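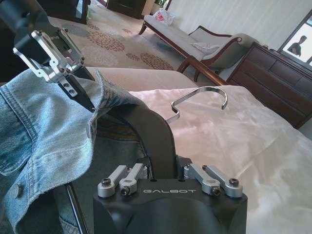
Home | Tickets | Knowledge base | My queue | Log out

Ticket 1352 – left hand lets go of collar on jacket-and-hanger job
Site: Wurndale, bedroom set
Opened by: Liudmyla Hutsuliak
Assigned to: Tarmo Juška
Opened: 7/26/19

Liudmyla Hutsuliak
The left hand picks up the denim collar fine, then drops it as soon as the other hand starts to push the hanger in. Shirts are no trouble at all, they go on beautifully. It's only the thick stuff. Log attached, run 658 is the clearest one.

Tarmo Juška
Lovely clear log, thank you! The finger closes to the right gap, but the grip force sags just when the hanger touches the cloth. Could you put a hex key on the two screws in the small plate at the base of the finger and tell me if either one turns?

Liudmyla Hutsuliak
The front one moved nearly a quarter turn. Back one is solid.

Tarmo Juška
That could well be our sag. Take both out, clean the threads, one drop of threadlock each, then nip them up evenly. Leave it 55 minutes before you load it, and run the finger zero again afterwards or the gap will read wrong. Please look over the link pivots on the other hand while you're waiting.

Liudmyla Hutsuliak
Done. Pivots all feel good, no side play. Zero saved.

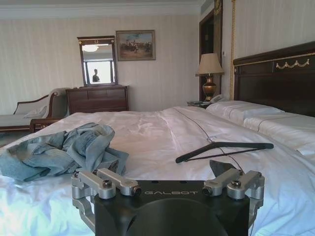
Hanger and denim on the bed, seen from the wrist camera.

Ostap Kostiuk
Jumping in from Madach – we had the same thing in June! Tightening helped, but we also had to raise the hold force one step for denim. It's under Garment, Heavy, Hold. Don't touch the closing speed, that made ours snatch at the seams.

Liudmyla Hutsuliak
Tried it with Ostap's setting. 12 runs on the jacket and the collar stayed put in every one. I'm so pleased with this, the hanger slides in as if the cloth were half the weight!

Tarmo Juška
Brilliant work, both of you. I've added the plate screws to the weekly check for Wurndale and asked Narayanan Kamath to do the same at Strazds. Keeping this open until the screws have had a week of heavy garments. Liudmyla, if the front one shifts again, send me the plate and I'll post you a new one.

Status: Monitoring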